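Potex publishes free good practice guide for small robot arms on shared benches

Gravesbridge, March - Potex has today released the first edition of its Bench Arm Code, a free guide for colleges, workshops and small labs that run light robot arms on ordinary tables. It covers layout, cabling, speed limits and how to record a sorting test so that another team can repeat it.
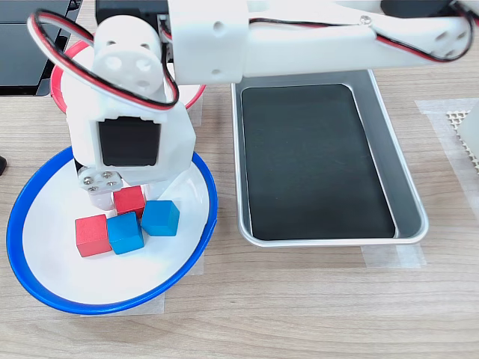

Cabling gets a whole chapter, and we are delighted with it! Many small arms carry their servo leads on the outside, where a loop can stand well clear of the wrist, so the code asks for every lead to be checked through the full range of movement before power goes on. It also sets a top speed of 196 mm per second whenever hands may be near the bench.

The sorting section came out of a long trial with our partners at Josora, who ran 800 cycles using coloured cubes and colour-rimmed dishes. Each test sheet now has to state the start layout, the end layout and what counts as a miss.

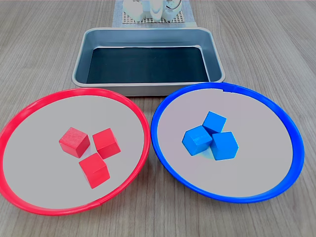 A cube that lands in the right dish but touches the rim on the way is still a pass, though it must be noted. That rule drew more comments than any other - around 60 in all - and the wording is much better for them.

"People wanted something they could pin up and use," said Liesl Danzer, who edited the code. "It runs to 40 pages, and the checklist fits on one."

The Bench Arm Code can be downloaded from the Potex website. Printed copies are available from the Yazzie reading room in Gravesbridge.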